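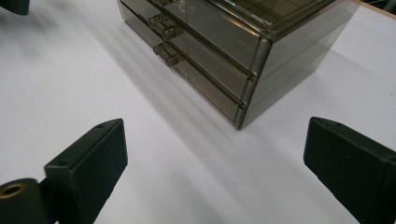

So, der Schreibtisch ist dran. Ich hab's seit Ostern angekündigt und heute Morgen beim Kaffee dann einfach angefangen, noch im Schlafanzug. Wer mitlesen will: Das wird ein längerer Thread, ich mach zwischendurch Pausen.

Ausgangslage: Der Kleinkram wohnt bei mir in Gläsern, alten Teedosen und in einer Schüssel, die eigentlich für Salat gedacht war. Büroklammern, Knöpfe, Ersatzminen, Batterien unklaren Zustands, Washi-Tape in rauen Mengen. Ich finde alles, aber erst nachdem ich es nachgekauft habe.

Deshalb jetzt das Schubladenteil aus getöntem Kunststoff. Rauchig-bräunlich, man kann so halb durchgucken. Ich wollte erst das ganz klare von Ikonen, aber da sieht man von außen wirklich jedes Chaos. Getönt verzeiht mehr.

Gekauft bei Skevier, dem Haushaltsladen unten neben der Reinigung. Kein Geheimtipp, die haben halt alles, von der Fliegenklatsche bis zum Einmachring. Ich war wegen Müllbeuteln da. Die Müllbeutel hab ich vergessen.

Mag ich sehr: die kleinen eckigen Griffe. Die sitzen am linken Ende und genau übereinander, das macht mich unverhältnismäßig froh! Und oben drauf ist noch ein Fach mit Deckel, da kommt alles rein, was ich jeden Tag brauche.

Mag ich weniger: Auf dem Kunststoff sieht man bei mir sofort jeden Fingerabdruck. Ich wische mit dem Brillentuch drüber, fasse es an, wische wieder. Das kann jetzt mein Hobby werden.

Erste Runde Sortieren. Regel für heute: Was ich in die Hand nehme, kriegt sofort einen Platz oder fliegt raus. Kein »leg ich mal kurz hierhin«. Mit »mal kurz hierhin« hat die Salatschüssel nämlich angefangen.

Zwischenstand Knöpfe: Ich habe die Tüte auf die Küchenwaage gestellt, es sind 400 Gramm. Vierhundert! Ich nähe nicht mal. Also, ich nähe Knöpfe an, wenn einer ab ist, und dann nehme ich immer den Knopf, der abgegangen ist.

Behalten werden die schönen und alle, zu denen ich noch das Kleidungsstück besitze. Der Rest geht in die Bastelkiste vom Hort, die freuen sich über sowas. Letztes Jahr gab's zum Dank ein Knopfschaf, das hängt heute noch am Kühlschrank.

Dann die Heftklammern. In der Packung waren mal 2000 Stück und ich glaube, ich habe bisher eine Steuererklärung damit geheftet. Die reichen bis zur Rente. Kommen in die unterste Schublade zum Locher, ganz nach hinten.

Pause. Zweiter Kaffee – und ein Brot im Stehen, weil der Stuhl voller Kabel liegt.

Apropos Kabel: Die kommen NICHT in die Schubladen. Das hab ich beim letzten Mal so gemacht, damals noch mit dem Pappkasten von Drerkdale, und nach zwei Wochen war das ein einziger Knoten, der beim Aufziehen mitkam. Kabel kriegen einen Stoffbeutel und der Beutel kriegt einen Haken an der Tür. Fertig.

Stifte hab ich alle durchprobiert. Auf der Rückseite vom Stromabschlag sieht es jetzt aus wie nach einem Seismographenunfall. Erstaunlich viele Werbekugelschreiber schreiben besser als die teuren. Der beste ist von einer Pension in Hakcombe, da war ich zwei Nächte und es hat durchgeregnet. Toller Stift!

Den Tisch hab ich mir auch gleich vorgenommen. Die Platte ist weiß und ziemlich glatt, da reicht lauwarmes Wasser mit einem Tropfen Spüli und hinterher ein trockenes Tuch. Bei den Teerändern muss man kurz einweichen. Bitte keinen Schmutzradierer, den hab ich mal an der Fensterbank benutzt und seitdem gibt es da eine stumpfe Stelle.

Weiß war übrigens meine eigene Idee. Alle haben gesagt, da siehst du doch jeden Krümel. Ja. Seh ich. Das ist ja der Trick, dann wisch ich auch mal. 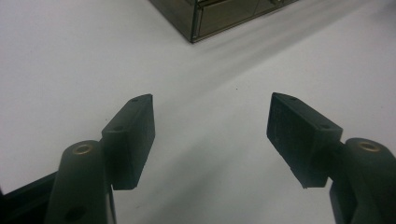

Eine von euch schreibt gerade drunter, sie habe es mit solchen Schubladen schon zweimal versucht und nach einem Monat sei alles wieder in der Teedose gelandet, weil ihr zwei Handgriffe pro Büroklammer einfach zu viel seien. Und ob ich die Schubladen wenigstens beschriften würde?

Verstehe ich total, und ja, die Gefahr sehe ich bei mir auch. Darum kommt das tägliche Zeug oben ins Deckelfach und der Rest nach Häufigkeit sortiert nach unten. Klammern und Haftzettel oben, Batterien und Ersatzminen weiter unten. Was ich einmal im Jahr anfasse, darf ruhig zwei Handgriffe kosten.

Beschriften: erst mal nur mit Washi-Tape, das geht rückstandsfrei wieder ab (an meinem Kalender jedenfalls). Ich kenne mich, ich räume in der ersten Woche noch fünfmal um. Das Etikettengerät hole ich raus, wenn sich was bewährt hat. Und wenn ich das Etikettengerät finde.

Noch was zum Innenleben, weil die Frage vorhin per Nachricht kam: Bei mir kommt unten ein Stück Filz rein. Das hatte ich noch von den Stuhlbeinen übrig. Mit der Küchenschere zugeschnitten, schief, egal, liegen eh die Batterien drauf. Dann klappert es beim Aufziehen nicht so.

Batterien hab ich durchgemessen, 5 waren tot und gehen morgen mit zum Supermarkt in die Sammelbox. Wenn ich dran denke. Ich leg sie in die Schuhe, dann muss ich.

Leere Gläser hab ich jetzt auch plötzlich, eine ganze Reihe davon. Im Juni wird der Rhabarber vom Balkonnachbarn zu Kompott, da bin ich froh drum. Die Salatschüssel ist gespült und wieder im Küchenschrank, Willkommen zu Hause.

Offen ist noch: Radiergummis, ein Schlüssel, der nirgends passt, und die Frage, wohin mit dem Tape, wenn die Rollen für die Schubladen zu breit sind. Eine Rolle geht rein, die dicke nicht. Wie macht ihr das? Auf eine Stange fädeln? Hängend, liegend? Her mit euren Lösungen, ich lese heute Abend alles nach – jetzt muss ich erst mal zu Skevier, Müllbeutel kaufen.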